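Paying a deposit before seeing the lease?

nahom_w
Hello all. I am renting a small workshop unit in Grinerley from May. The agent asks for a 1000 dollar deposit before he sends me the lease. He is polite and answers quickly, but in my country we read first and pay after. Is it normal here?

f_paracha
Normal for a holding fee, not for the full deposit. Ask for the draft.

nahom_w
Thank you. I asked him, and he says the draft takes 9 days, and another person is also interested.
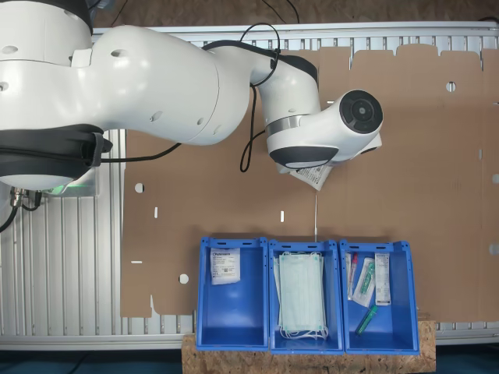
My present lease ends in 2 months, so I can wait a little. But the unit has good light and a loading door, and I do not want to lose it.

shabnam.s
There is always another person interested. I paid first in Stukley and had no problem - it depends on the agent.

f_paracha
Sorry Shabnam, I disagree. You were lucky. Get a written receipt which says refundable, or keep your money.

nahom_w
I will offer a smaller holding fee with a receipt. Does somebody have a good wording for it?

swati_f
I have one from my last unit, sending it to you by message.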